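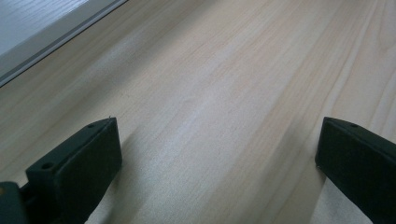

Giltham Community Workshop — Minutes of the Tables and Benches Meeting
May 14, 2025

Minutes of the December meeting were read and approved with one spelling correction (Prurden, not Purden).

1. Wooden work surface
The pale wood top was discussed first. Members like the light color and the way the grain shows. It was agreed to keep it light and not stain it. Two members asked for a clear matte finish and two wanted it left as it is. A scrap piece will be tried with the matte finish before any decision is made.

2. Care of the surface
Wipe with a damp cloth and dry right away. No hot mugs, no open glue pots. Cutting is to be done on a mat — this has been the rule all along, but the sign came down when the wall was painted. A new sign will go up by the door.

3. Other tables
The Lukcombe room has 4 folding tables. Two have bad hinges. Baumgartner quoted $100 for the repair of both, parts included. Approved. The tables will stay folded against the back wall until the work is done.

4. Stools
The request for 14 new stools was put off. Prurden may have used ones to pass on, and an answer is expected before the next meeting.

5. Other business
The lower shelf needs sorting. Sandpaper should be stored flat and by grit. Half-empty cans with no label will be taken to the county drop-off.

Next meeting: same room, date to be sent by email. Bring the scrap piece.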